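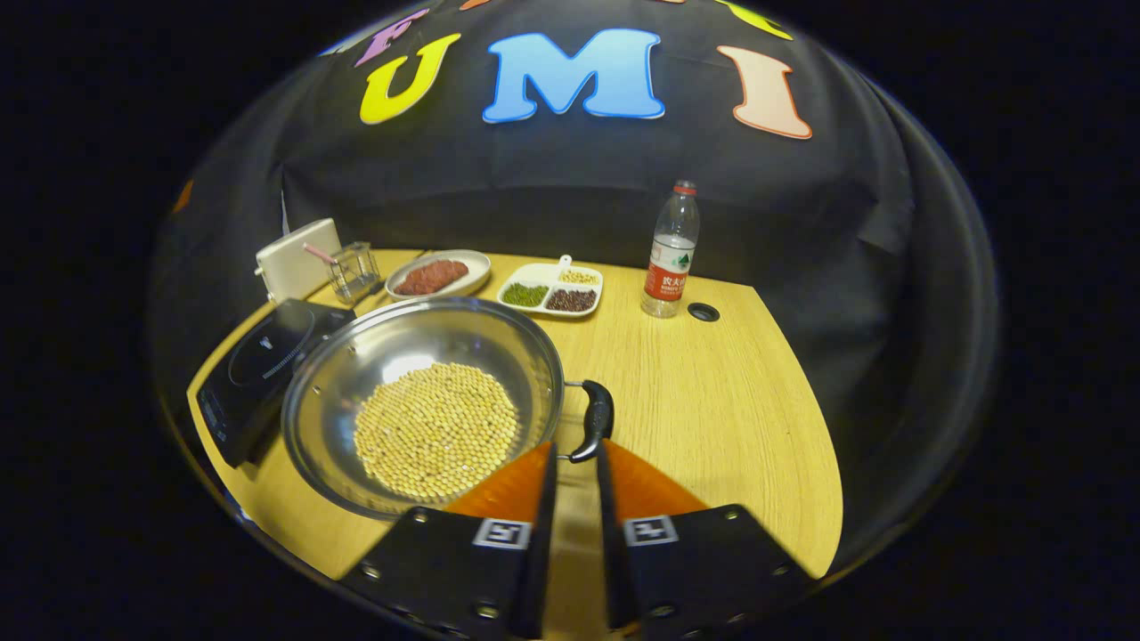 Friends of Waken Marsh
Minutes of the general meeting, Saturday, April 16, 2022

Chair: Laurinda Guerreiro
Minutes: Csaba Sipos

1. Previous minutes
Approved with one fix. The old draft said the county "will" repair the Gatska Creek culvert. The county's letter said it "intends to review" the culvert. Those are different promises and the minutes now say so.

2. Agbayani parcel
Laurinda reported on her call with the land agent. The Agbayani family is still willing to sell 429 acres on the east side of the marsh for addition to the preserve. The price has not been put in writing. The agent described it as "in line with the market," and when she asked which market, he said he would get back to her. He has not.

The map that came with the offer shows the parcel reaching the old railroad grade. The county's map stops short of it, at the fence. Csaba asked which one a buyer would be getting. Laurinda does not know and neither does the agent. Several members felt we should not be writing letters of support for an acreage figure that may include somebody else's ditch.

A member asked if hunting access would change. Under the present wording, access "may be adjusted from time to time." It was pointed out that this covers everything from no change to a locked gate. Laurinda will ask for the wording to be replaced with actual dates and actual gates.

Motion: that the group supports the purchase in principle, and holds its letter until there is a survey. Carried, 2 opposed. Those opposed thought waiting would lose us the seller. The chair noted that we were told the same thing last July and the seller is still there.

3. Vilent trail proposal
Vilent, the design firm hired by the county, sent a summary of its plan for a raised walkway across the south meadow. The full plan was not attached. The summary says the walkway will have "minimal impact on nesting birds" and gives no source. It has a drawing of a heron standing next to the railing. Csaba has walked that meadow for years and has yet to see a heron within shouting distance of a person.

The proposed length is 2,220 feet. There was a long discussion about whether this includes the spur to the overlook. The text says yes; the table on the second page adds up only if the answer is no.

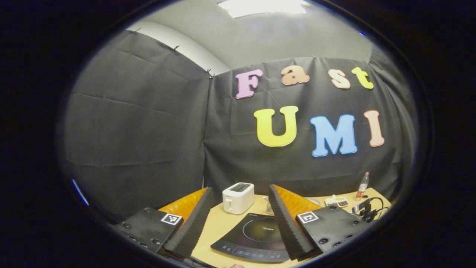

Upkeep was the other sore point. The summary gives the county a new walkway and gives no one the job of replacing boards. The boardwalk at Gatska Creek was also supposed to be low maintenance — half of it has been roped off since the flood. Laurinda said she would be happier with a shorter path that somebody is paid to look after.

Action: Csaba to request the full plan, the bird survey if one exists, and the yearly upkeep figure.

4. Petition
The petition against evening parking at the north lot has 189 signatures. A number of addresses are out of state. Members disagreed on whether that matters, given that visitors park too. The petition will go in as it is, with the local names sorted to the top.

5. Spring bird count
Dates not settled. The gate code has been changed again and the new one has not been shared with us. Laurinda to call the ranger office, again.

6. Other business
The offer of a free "visitor engagement app" was declined. It wanted everyone's location and there is no signal past the barn anyway.

Next meeting to be set once the survey question is answered, or in July, whichever comes first. The minute-taker expects July.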